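Temps de lecture : 4 min

Sujet : Huiler un plan de travail en bois lamellé, vous faites comment ?

brindille44
Bonjour à tous. Plan en bois massif lamellé posé en septembre, 58 euros le mètre, vendu brut. Le vendeur me dit « huile dure, 2 couches et basta ». Mon beau-père me dit huile de lin et rien d'autre. Et sur le bidon (Stastora, le mat) c'est marqué 4 couches mini. Je fais quoi moi ? La cuisine sert tous les jours, deux ados, du café partout.

Taras Kostiuk
Salut. Le lin pur en cuisine, non. Ça met des semaines à sécher, ça colle, ça jaunit. J'en ai fait un comme ça chez ma mère, elle m'en parle encore. Huile dure, couches très fines, tu essuies TOUT l'excédent au bout d'un quart d'heure. Le nombre de couches on s'en fiche, tu t'arrêtes quand le bois boit plus. 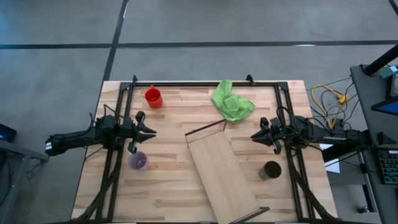 Et ponce au 120 puis au 150, pas plus fin. Au 240 tu fermes le grain et l'huile reste dessus comme une flaque. Pense aux chants aussi, et au dessous. Surtout le dessous.

passoire
Pas d'accord sur le dessous. Jamais huilé le mien, douze ans, il a pas bougé. Par contre autour de l'évier là oui, 5 ou 6 couches, et le chant de la découpe avant de poser la cuve. C'est toujours là que ça noircit.

Taras Kostiuk
T'as eu de la chance ou t'as une maison bien sèche. Un plan traité que d'un côté prend l'humidité de l'autre, il tuile. Au dessus d'un lave-vaisselle j'en ai vu un se relever de presque un doigt.

passoire
Au dessus d'un lave-vaisselle faut un pare-vapeur de toute façon, huile ou pas huile. C'est écrit dans toutes les notices. Que personne lit, je sais.

mado_du_44
Moi j'ai verni (oui je sais, pas taper). Vitrificateur mat, trois couches, tranquille trois ans. Après ça s'est écaillé devant l'évier et là il a fallu TOUT reponcer, un week-end entier, de la poussière jusque dans les bols. Je referais pas. L'huile au moins on reprend juste le coin abîmé.

brindille44
Merci ! Bon je pars sur l'huile dure. Pour le lin mon beau-père boude mais tant pis. Autre souci, j'ai déjà des ronds de tasse, bruns, à l'endroit où on pose le café le matin. C'est foutu avant même de commencer ?

Taras Kostiuk
Mais non. Brun c'est du tanin ou du café, ça part au ponçage neuf fois sur dix. Si c'est noir et que ça vient d'une boite de conserve ou d'une cocotte en fonte, acide oxalique dilué, des gants, tu rinces bien, tu laisses sécher deux jours. Et tu ponces dans le sens du fil, pas en rond comme un sauvage.

passoire
+1 pour l'oxalique. Par contre sur toute la surface, sinon t'as une auréole claire à la place de la tache foncée. Vécu.
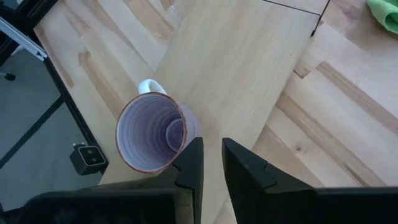

lulu_cagette
Question bête, j'ai le même genre de plan : on attend combien de temps avant de reposer une tasse chaude dessus ?

mado_du_44
Une bonne semaine après la dernière couche, et même là mets un dessous de verre les premiers temps. Sec au toucher ça veut pas dire dur à coeur. Le lendemain c'est beaucoup trop tôt, j'ai essayé, marque blanche direct.

lulu_cagette
ok merci, une semaine sans café je vais camper au salon

Taras Kostiuk
J'ajoute un truc important : les chiffons imbibés d'huile NE VONT PAS en boule à la poubelle. Ça peut prendre feu tout seul. À plat dehors, ou dans un bocal d'eau fermé. Vaut pour le lin et pour beaucoup d'huiles dures, regardez le bidon.

brindille44
Ah oui quand même. Personne au magasin m'en a parlé. Pour l'entretien ensuite, savon noir ou pas ?

passoire
Savon noir très dilué chez moi, éponge à peine humide. Et une couche d'huile par an quand l'eau perle plus.

mado_du_44
Le savon noir moi ça m'a terni le bois, je suis passée au savon de Marseille en copeaux. Chacun son école. Par contre vinaigre blanc jamais, on le lit partout, ça bouffe l'huile.

brindille44
Bon ponceuse empruntée, j'attaque le 120 demain matin. Je vous dis pour les ronds.

Haut de page | Contact | © Forum Tramier, tous droits réservés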